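The slow death of the bookstore table

12/15/22

Used to be you walked into Sallora and there it was. The big front table. Forty inches of stuff you never asked for - cookbooks, a war memoir, something on moss. Gone since April. Now it's candles.

Same at Yuan, same at Bellarine, where they cut the shelf stock from 629 titles to 328 and put in a coffee bar. Decent coffee. Rent is rent. But a table sells books a screen never wil, and the owners know it. Stura still keeps one, 400 square feet of floor around it, and moves some 3,000 paperbacks a year off that thing alone.

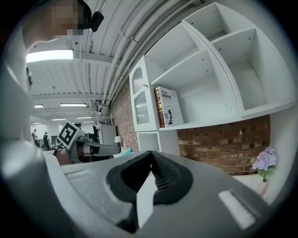
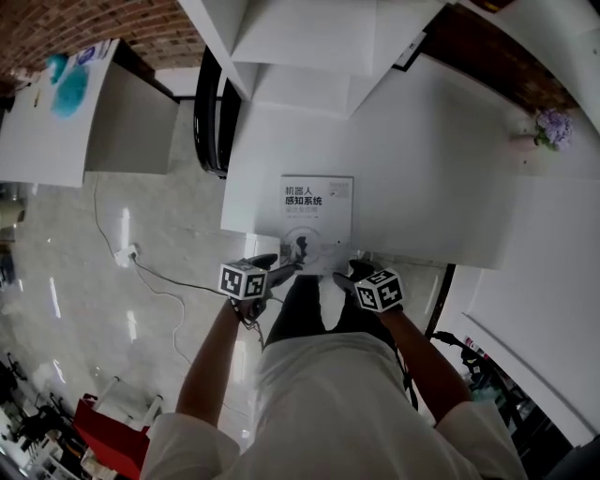
Browsing needs a flat surface and a cover facing up. Spines don't do it. A mostly white cover with dark lettering and one round graphic low down, like the Chinese one on the white table, reads from standing height before you've picked anything up. Try that with a spine. Stura's buyer gets this - restacks teh whole table every morning, faces out, no candles.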